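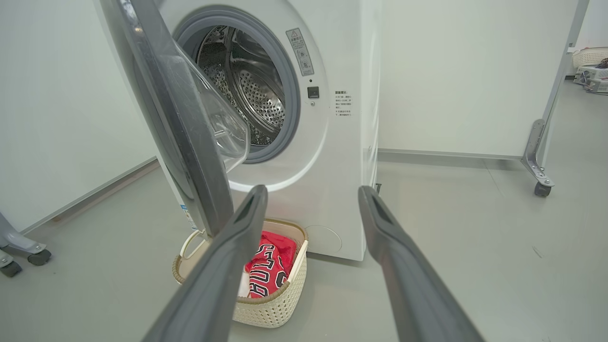
白いドラム式洗濯機、ドアは全開

「ご報告」の読み方　登壇メモ
2021年11月3日　アチャンポン(Acheampong)ホール 小会場
持ち時間は質疑こみ。早口注意。水は左手側に置く。

出だし
こんばんは、ウェブマガジン「Rarberg」で芸能コラムを書いている者です。顔も名前も出さずにやっているので、今日は「Rarbergの人」と呼んでください。ふだんは家で部屋着のままスマホを握りしめて、誰と誰がくっついた、離れた、を追いかけてます。人前でしゃべるのは久しぶりで、すでに声が裏返りそう!
(ここで一回、水)
最初に手を挙げてもらう。「この一か月で、芸能人の『ご報告』って投稿を開いた人?」たぶんほとんど挙がる。挙がらなかったら「じゃあ、今日から開きましょう」で進む。

なんで文面なのか
私、もともとは写真派だったんです。指輪が映ってるとか、同じソファだとか、そういうのを拡大して喜んでいた側。でもあるとき、リアリティ番組「Mudumari」の出演者同士のカップルが別れて、二人がほぼ同じ時間に文章を上げたんですよ。読んだら、これが全然ちがう! 片方は「二人で話し合った結果」、もう片方は「このような形になりました」。同じ出来事なのに、主語がいる人といない人がいる。布団の中で読んでて、思わず起き上がりましたからね。
そこから集め始めて、いま手元のメモに317本あります。結婚、交際、妊娠、破局、離婚、復縁、それから「一部報道について」。分類は自己流。学者さんがいたらごめんなさい、あとで優しく教えてください。
(317本のリストのスライド。読み上げない。字が小さいのでさっと送る)

結婚のご報告
まず明るいやつから。結婚の文面は、だいたい「私事で大変恐縮ですが」で始まります。私事が聞きたくて開いてるんだから恐縮しなくていいのに、って毎回思う。
で、次に「かねてよりお付き合いしておりました」。この「かねて」がくせもので、いつからかは書いてない。半年の「かねて」もあれば10年の「かねて」もある。ファンはここで過去の投稿をさかのぼる旅に出るわけです(私も出ます。夜中に出ます)。
あと、お相手の呼び方ね。「一般の方」「以前から支えてくれた方」「尊敬する先輩」。私が好きなのは、急に具体的なことが一個だけ入るタイプ。「よく笑い、よく食べる方です」みたいな。読んでるほうも、ああ、よかったねえって親戚の気持ちになるじゃないですか。食べる話が入ってると私の点数は甘くなります。
(笑いが起きなくても止まらない)

手書きか、画像か、本文か
ここ、時間があれば長めに。
同じ文章でも、手書きの便箋を撮ったもの、白地に明朝体の画像、投稿の本文にそのまま打ったもの、で印象がまるで変わる。手書きは、字がうまいと字の話題になっちゃうんですよね。「達筆すぎる」で盛り上がって、内容が二の次になる。本人はそれでいいのかもしれない。
明朝体の画像は事務所っぽい。句読点のあとに妙な空白があったり、二人の名前の大きさがきっちり揃っていたり。ああ、何人もの目を通ったんだなあ、と想像します。あくまで想像ですよ。
本文に直打ちの人は、たまに絵文字が混ざる。離婚の報告の最後にお辞儀の絵文字がひとつ、っていうのを見たときは、しばらく画面を閉じられなかったです。なんかもう、胸にきて。
Drultachに移ってきた人たちの話もここで。Drultachは一回の投稿が900字までなので、長い報告はどうしても途中で分かれるんです。ある俳優さんの離婚報告がちょうど「これからも二人は」で一つ目が終わっていて、続きが上がるまでのコメント欄の荒れ方といったら!「二人は何!?」の大合唱。続きは「友人です」でした。
(間をとる)

破局のご報告
さて本題。私が繰り返し見かける言い回しを並べます。スライドに出ているので、全部は読まずに三つくらい拾う。
「すれ違い」。忙しい二人の定番。何がどうすれ違ったかは永遠に不明。
「前向きな決断」。これ、書いている時点ではまだ前を向けてない人もいるんじゃないかなと思うんです。自分に言い聞かせてる感じがして、茶化せない。
「お互いの道」。急に道が出てくる。
「良き友人として」。出ました。私のメモだと、このあと本当に一緒にいるところを投稿した元カップルは7組だけ。少ない! でもその7組の写真はどれもいい顔してるんですよ。誕生日会の端っこで普通に写ってたりして。
あと地味に見ているのが、感謝の順番。ファンが先か、家族が先か、元パートナーが先か。元パートナーへの感謝が一番上に来ている文は、コメント欄もわりと穏やかな気がします。数えてはいないので、ここは「気がする」で言う。断言しない。前に断言して、帰りの電車で後悔した。

上げる時間の話
深夜零時ちょうど派と、夕方派がいます。零時派は結婚が多い印象で、記念日に合わせてるんでしょうね。夕方派は、仕事終わりの電車を直撃してくるので本当にやめてほしい。いや、やめなくていい。つり革につかまったまま声が出ました、私。隣の人が覗いてきたので画面を傾けて見せたら、その人も「えっ」って言ってました。降りる駅が同じで、改札まで一緒にしゃべった。いまだにどこの誰か知らない。
大きいニュースの陰にそっと上げるパターンについても聞かれるんですが、狙ってやっているのか偶然なのかは、外から見てもわかりません。わからないことは、わからないままコラムに書いてます。つまらないって言われるけど。

読む側のこと
ちょっとだけ真面目な話をさせてください(照明はそのままでいいです、と係の方に言う)。
私もね、昔はひどい書き方をしてました。別れた理由を勝手に決めて、見出しに「真相」ってつけて。ある回のあと、読者の方からメールをいただいたんです。「私も同じ時期に離婚したので、読んでいてつらかったです」って。怒ってる文面ではなかった。それがかえってこたえて、その回は下げました。
それからは、書いてある文章のことだけ書く、と決めてます。書いてないことは想像だとはっきり言う。体型や顔つきで「やつれた」「幸せ太り」とやるのも、やめました。これをやめたら一瞬ネタが減るんです。でも文章って見るところが山ほどあるので、今のところ連載は続いてます。締切はよく破ります。編集部の人が来てたら、目をそらします。

みんなで読むコーナー
配った紙を出してもらう。紙の文面は私が作った架空の「ご報告」なので、実在の誰かを当てようとしないでください、と先に言う。前回の会では当てようとして揉めた。
隣の人と、気になった一文に線を引く。時間は長めに。歩き回って覗く。
発表してもらう人には「どこが引っかかりました?」とだけ聞く。こっちの解釈を先に言わないこと! 私はすぐ言っちゃうから。
もし静かだったら「『温かく見守っていただければ』と『静かに見守っていただければ』、どっちが切羽詰まってます?」を投げる。これはたいてい盛り上がる。私は「静かに」派。

質疑で出そうなもの
Q的なやつへの準備。
推しの結婚報告がつらくて読めない、という相談→読まなくていいです。私も一回、三日寝かせました。寝かせても文章は腐らない。
「Mudumari」の次のシーズンは見ますか→見ます。初回から正座で見ます。
いちばん好きな報告は→毎回迷うけど、今日は「犬も元気です」で終わっていた復縁の報告にする。復縁より犬のほうにコメントがついてた、という話まで言えたら言う。

締め
話が押していたらここは飛ばして、お礼だけ。
コラムの次の回は「連名の報告で、名前はどっちが先か」を書いてます。11月中には出します。出なかったら催促してください。
配った紙は持ち帰ってOK、ペンは会場のものなので返却箱へ。今夜どなたかが何か発表したら、私はロビーの隅でスマホを見ていると思うので、声をかけてもらえたら一緒に読みましょう。ありがとうございました!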